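Elldale 800 Countertop Dishwasher Review

Rating: 4 out of 5

I bought the Elldale 800 in December for an apartment kitchen with no room for a built-in. It replaced an older Asport model that leaked at the door after three years. I have run the Elldale nearly every day since it arrived, mostly on the normal cycle after dinner.

Setup

The box holds the machine, a fill hose, a drain hose, a faucet adapter and a plastic jug for filling the tank by hand. The adapter threaded onto my kitchen faucet without any trouble. If yours has a pull-down sprayer it will not fit, and you will be using the jug. The drain hose is short. Mine reaches the sink with a few inches to spare, but I had to put the machine on the left side of the counter to manage it.

Cycles

There are four: quick, normal, heavy and glass. Normal takes 83 minutes and gets everyday plates and bowls clean. Quick is fine for cups and does a poor job on anything with egg on it. Heavy took baked cheese off a small casserole dish, with one corner that needed a scrub afterward. I have used the glass cycle twice.

Drying is the weak point. Plastic comes out with water on it every time, and the bottoms of mugs hold a puddle. Opening the door for half an hour at the end helps. The Asport dried better than this one does.

Loading

The manual says 7 place settings. That works if all your plates are flat and your bowls are small. The tines are set close together, so anything with a deep rim takes two slots. The silverware basket is narrow and can be lifted out to make room for a pan.
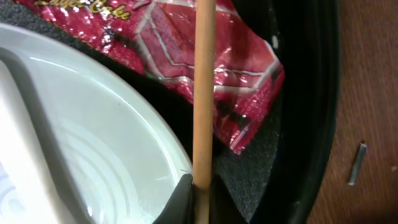 Tall glasses go on the right, where the spray arm clears them. Dinner plates over ten inches hit the roof and have to lean. I ended up washing my big serving plate by hand, the same as before.

Noise and upkeep

You can hear it from the next room with the TV low. The pump is louder than the spray. The filter twists out from the floor of the machine and needs a rinse once a week. I use Stomosau tablets cut in half, and a full one left a film on the glasses.

The start button stuck in the second month. Adebisi, the store where I bought it, swapped the machine without an argument, and the replacement has been fine.

Pros: easy to hook up, cleans well on normal, filter is simple to reach

Cons: poor drying, short drain hose, tight rack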